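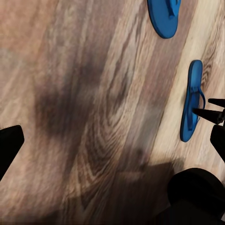
Moltari floor tidying pack: is it any use for thin, soft items?

Posted in Simulation and virtual testing by Dwynwen Gape, Thu 2 July

We have a trial licence for Moltari, the simulation kit from Stister, with the floor tidying pack added. The full licence with the pack is £490 a year per seat and I have to say yes or no before the trial runs out.

Our real set-up is two arms with two-finger grippers over an open floor. The job is picking up footwear and putting it in a rack. Trainers and boots are fine in simulation and mostly fine on the real arms. Flip-flops are the problem. In Moltari the pick goes through on nearly every attempt. On the real arms the lower finger either rides up over the rim of the sole or pushes the whole thing along the floor.

I have gone through the pack settings and can't find anything for bending stiffness on the footwear models. There is a friction value per object and one for the floor. I lowered the floor friction to match what we measured and the simulated pick still works, only with more sliding first.

Two things I would like to know before we pay:

Are the flip-flops in the pack rigid bodies, or is the softness switched off by default somewhere?

Do the floor textures matter? We are training from camera views as well as joint positions. The wood grain looks smeared in places from above and sharp in others, and I don't know whether that is our graphics card or how it ships.

Version 9 of the pack, default lighting, no changes to the arm models.

Agnes Boström
Marked as accepted by the poster

They are rigid. All the footwear in the pack is, boots included. The strap and the sole are one body with one collision shape, and by default that shape is a simplified hull. On a flip-flop the hull closes over the gap under the strap, so a finger that ought to go under the strap meets a solid lump and gets a very good grip on it. That is why your success rate is so high.

To check, turn on the collision overlay in the viewer (View, Physics, Shapes). If you see a smooth wedge where the strap should be, you are on the hull.

What to change, in order:

1. In the object file, set the collision type from "hull" to "parts". The strap gap opens. Steps get slower, and on our machine a run of the rack task went from 134 seconds to 467.

2. Reduce the contact margin on the fingertips. The default is generous and lets the lower finger hold an edge it has barely reached. Bring it down until the fingertips stop holding things they don't appear to touch.

3. Move the start height of the closing motion by a few millimetres either way, at random, for each attempt. With a rigid sole on a flat floor, a policy learns one exact height and relies on it. Your real floor won't give it that height every time.

4. If you need the sole to bend, split it into two or three segments with stiff hinges. It is crude, but it brings back the finger riding up over the rim. True soft bodies exist in the main Moltari engine but the tidying pack does not use them, and the rack task loader refuses them with an error that says nothing helpful.

On the textures: it isn't your card. Ours look the same. The large floor images are stretched over the plane and the shadows from the arms are very soft-edged, so the grain beneath them loses detail. I would keep the wood but swap it often for other floors. A bright blue sandal on tan boards is an easy target for a camera, and a policy that has only seen that will do badly on a brown sandal. Change the footwear colours too.

Whether to buy: if most of your work is trainers and boots, yes, it saves a lot of scene building. If flip-flops are the main job, you will be rebuilding the part you paid for, and I would take the engine licence without the pack.

Leandro Cantero

We use it with a Tejada gripper and have no trouble with sandals. Try raising the grip force. Default is quite low.

Comment from Dwynwen Gape: I did try more force. In simulation it changes nothing and on the real arm it makes the sole shoot out sideways faster.

Comment from Leandro Cantero: Ours are the thick sort with a heel strap, so perhaps not the same.

Jin-sol Yoo

Agree with Agnes on the hull. One addition – check which way the sandal lies relative to the gripper when you score attempts. The pack's scoring only looks at whether the object left the floor. It does not record whether the fingers took it by the strap, the side of the sole or the heel. We logged the contact point ourselves and found that nearly all of our "good" picks came in from the side, at mid-sole. Side picks were the worst on hardware, so the single score was hiding the case we cared about.

The logger is a few lines in the step callback. Read the contact list for both fingertips on the first step where both are touching, then store it in the object's own coordinates.

Comment from Joyce Massawe: Does this work with Mullance scenes imported into Moltari? My contact list comes back empty.

Comment from Jin-sol Yoo: Imported objects have contact reporting off. Set it to on for each object in the scene file, then reload.

Comment from Dwynwen Gape: Overlay shows the wedge, exactly as Agnes says. Switched to parts and the simulated picks now fail in much the same way as the real ones. Will ask Stister for a price on the engine alone.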